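Search this site Search Enter keywords GO

The Leather Will Tell You

Cheuk-hei Liao buys jackets other people have given up on. Suede mostly. Some nubuck, the odd sheepskin if the lining isn't shot. She keeps them on a rail at the back of Bultulis, her repair shop on the hill above the old bus garage, and on a bad week the rail wins.

Wednesday, December 1, 2021. Raining since breakfast. Suede weather, she says, meaning the opposite. Three people through the door before lunch, all holding bags at arm's length.

"They've all put it on the radiator," she says. "Every one."

Don't put it on the radiator. That's the first rule and possibly the whole article. Suede is the inside of the hide, brushed up, and heat pulls the oils out of it. Goes stiff. Cracks at the elbow later, in May, when you've forgotten why. Hang it somewhere cool, on a fat hanger, and leave it alone till it's bone dry. Overnight, or two nights. Then the brush.

The brush! She has strong views. Brass for shoes only, never jackets. Crepe rubber for anything you'd be sorry to lose. One direction first, to lift the dirt, then back the other way for the nap. People scrub. Scrubbing gives you bald spots and bald spots are for ever.

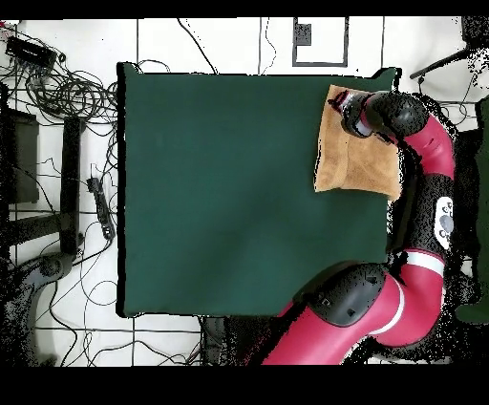
Grease is harder. Collars, cuffs, the edge of a pocket. Cornstarch, thick, ten hours under it if you can stand the wait, then shake it off outside. Repeat. Sometimes it works the second time and sometimes you're looking at a color job, and a color job is where the money goes. Liao charges $60 for a collar. A full coat, stripped and redyed, can run to $759, and she'll tell you to your face if it isn't worth it. Usually it isn't. Usually people pay anyway, it was their dad's.

She learned at Narkness, a glove factory that closed while she was still on the cutting table. Gloves teach you stretch. You cut across the hide wrong and the thumb grows all winter. The old cutters could feel the backbone line with thier eyes shut, and she can too now, more or less. She runs a palm over a coat on the counter, stops, goes back. "Two different skins in this sleeve. See, no, feel it."

Her skins come from Chaudhry, a merchant she's used from the start. Split goat for linings and patches, calf when the customer is paying. Dye from Irik, who will match a swatch by post but take their time over it. She's waiting on a brown at the moment. Phones them twice while I'm there, gets the machine both times.

Sprays? Yes, fine, two light coats, test it inside the hem. Not in the kitchen. Vinegar for salt marks, on a cloth, barely damp. Pencil eraser for the small stuff, a white one, the pink ones leave pink.

By four the light's gone and she's got a sheepskin inside out, picking stitches. Another bag comes through the door, dripping. She doesn't look up.

"Radiator?"

It was a hairdryer.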